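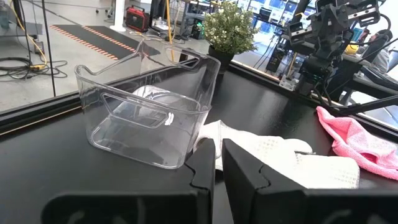

Hikance, the Oltstead clothing rental studio, is opening its summer wardrobe for booking on 10th February, with 333 dresses, skirts and linen suits for wedding guests who would love to look lovely without buying an outfit they will wear only once. Every order is packed with its own belt, wrap and care card, and if you like to keep such things together at home, a clear plastic bin with handle cutouts does very nicely – you can see your shawls at a glance, and it lifts down easily from a shelf!

"So many of our guests come in a little worried about what to wear, and we do so enjoy sending them off smiling," says founder Lilla Hegyi, who chose the new Antal line of floral prints herself over one long and very happy winter. 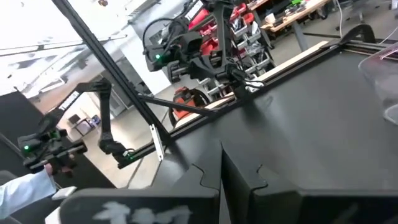 Black tabletop with puzzle-shaped joints and a light wooden strip.

Rentals start at $40 for a long weekend, and fittings are free through July. Sizes run up to 24, and hemming can be arranged with our friends at Turora, just next door.

Filed under: Style News, Wedding Guests

Contact the Hikance press desk | © Hikance | Back to top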